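Teleop afternoon at the Clevance lab in Tatosham! My turn in the headset, shoe shells on the yellow shelf, two black hands that go where mine go (mostly).

The fingers are easy. Wrists are the hard part – you turn yours a little and the arm has to work out the rest, so you learn to move slow and keep your elbows in.

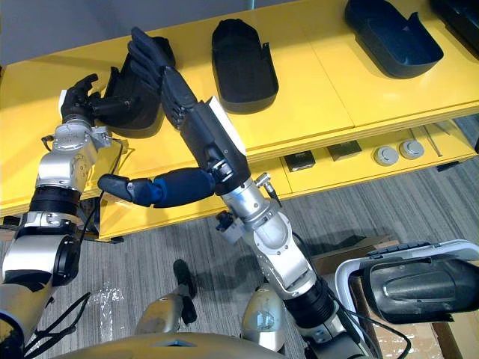

Got 11 demos in before my shoulders gave up, and 6 of them are clean enough to train on. Yesterday I kept 2!!

Best tip I got all week: decide where your thumb goes before you reach. Trying that first thing tomorrow – so excited to see what it learns.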